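Storage notes for fan collections: magazines, tour programs, signed photos. Based on A-yeong Seol's Zerker archive, 1458 items as of July.

## Magazines

Remove staples only if they have rusted. Store issues flat, spine alternating left and right, in stacks no higher than the box wall. Tabloid newsprint goes in its own box.

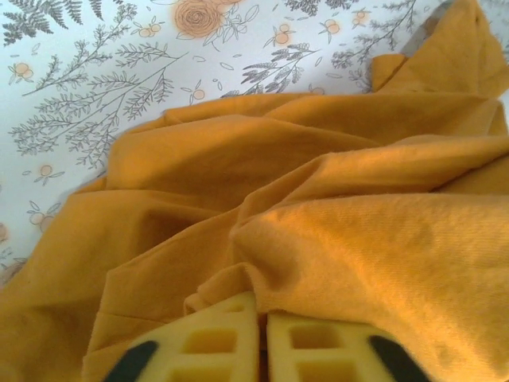 *Mustard fabric, loosely folded.*

## Signed photos

Use polyester sleeves, not PVC. Marker ink fades in window light, so display a copy and file the original. Write the date and venue on the sleeve label before inserting the photo. 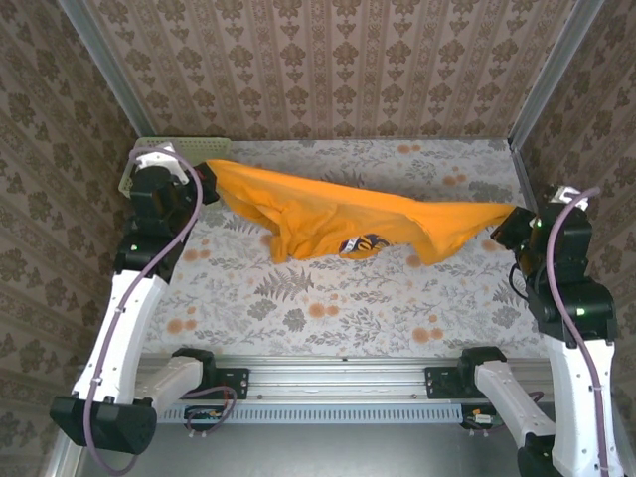

*Orange-yellow T-shirt with a small printed graphic.*

## Tour programs

1. Sort by tour, then by city. The Gravholm leg has 130 programs and fills one Onitz box.
2. Interleave glossy covers with acid-free tissue.

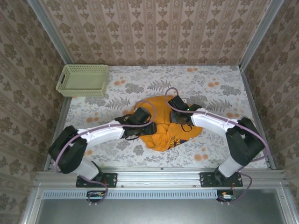 3. Number each box on the short side.
4. Keep ticket stubs in a separate album. Thermal print darkens near heat.
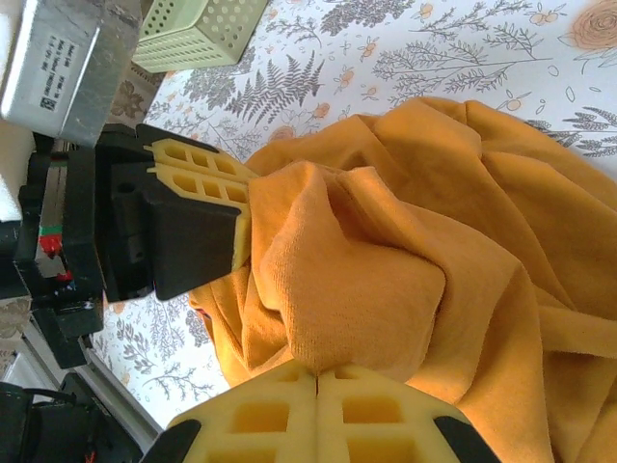

## Index

One spreadsheet row per item: number, title, box, condition. Numbers are not reused. Item 867 was traded and its row stays blank.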